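Workshop notebook, September
Laundry corner: baskets, lint and the front loader

Back on the washing corner today. The plan for the morning was to sort out why our rags keep going missing and why the dark things come out covered in white fluff. Roxana Apaza reckons the two problems are the same problem, and after a couple of hours of emptying pockets and picking at the door seal I'm inclined to agree with her. Small cloths go in with everything else, they ride around in the fold of the rubber, and they end up in the next person's load (usually mine).

Anyway, we've settled on the pale shallow basket as the one that lives with the washer. I was against it at first! I wanted something deep with proper handles. But you can see everything that's in a shallow one, and a white rag with a black top beside it stands out straight away.

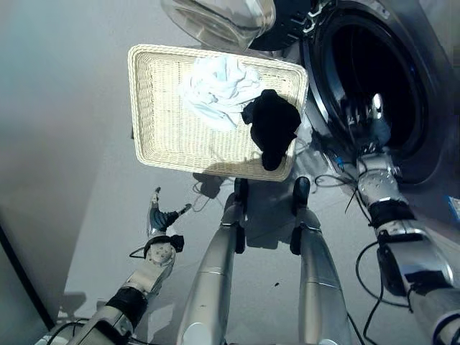
3 min read

So, what we've got to work with. The washer is a front loader with a silver front and a black rubber seal, and the drum goes very dark towards the back. Anything black in there is basically invisible. I've pulled out what I thought was a finished load and left a sock behind more times than I'd like to write down. The rule from now on is to run a hand right round the inside of the drum, then round the fold of the seal, then look again with the torch. The torch is on the hook beside the light switch. Please put it back on the hook.

Door fully open before you bring the basket up. If it's only half open the basket rim catches on it and you end up doing a silly little sidestep with your arms full. I've done it with a load of damp towels and one went on the floor, so back in it went for another wash.

Tilting is the bit I got wrong for ages. If the basket is flat and held too low, things fall between it and the machine. Tip the near edge down a touch, bring the far side in close to the opening, and you can draw the clothes straight across. Long sleeves will still hang over the side whatever you do. I've stopped fussing about that, but tuck them in before you walk anywhere.

Separate note about powder. We had the last of the Furkska open on the shelf and somebody topped it up from the Floltska tub, so now there's no telling what the right scoop is. I used the lot on rags and we'll start clean with the Floltska. One scoop for a half load. Roxana uses less than that and her aprons look fine, so maybe I'm overdoing it.

Programme notes, for my own memory:
Rags and cloths, 40 degrees, with an extra rinse if they've been near the wax.
Aprons and dark tops, 40 as well, inside out, on their own. The fluff is coming off the new white cloths, I'm nearly sure of it.
The Ardeleanu blankets, cold, gentle, and no spin over the middle setting. They felt up at the corners last winter and I still feel bad.

Turn the basket over and give it a tap before you fill it with clean stuff. It's such a small thing and I forget it constantly. Lint packs into the texture round the rim, and if you don't knock it loose it goes directly onto whatever you've just washed. An old toothbrush gets into the rim nicely. The flat base only needs a wipe with a cloth, though grit does like to collect along the seams. 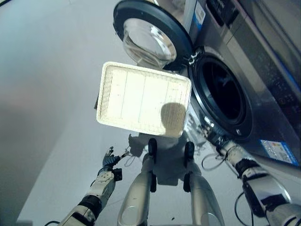 Lint test, first go

Washed 14 white cloths on their own, then ran a dark load straight after without touching the seal. Fluff everywhere. Then I cleaned the seal by hand, wiped the inside of the door glass, ran 11 more of the same cloths and followed them with a second dark load. Much better, though still a bit on the collars. Not a very scientific test (different tops, and I changed the powder halfway, sorry) but good enough for me to say the seal matters a lot.

What came out of the fold of the rubber: a wad of grey fluff, 2 buttons, a bit of orange thread and one of the missing rags, folded up as neatly as you please. Roxana was very pleased about the rag. I've put the buttons in the jar in case they match anything.

For the second go I want to try the cloths in a mesh bag. There's a big one in the Jundholm box under the bench, unless it went out with the curtains. I'd also like to leave the door open between loads so the seal can dry out a bit, so if you walk past and it's open, leave it be.

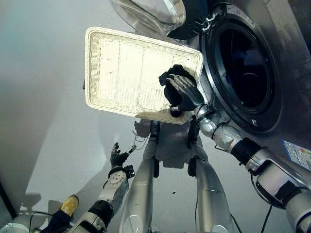
Shallow basket at the washer, door open, inside of the basket facing up.

Still to do: toothbrush round the whole rim, label for the powder tub, find the mesh bag. I want a second basket the same shape for dirty things too, preferably in another colour so we stop mixing them up. Roxana is going to ask at the hardware place when she picks up the pegs.

Next dark load goes on after lunch, 2 o'clock if the rags are out by then.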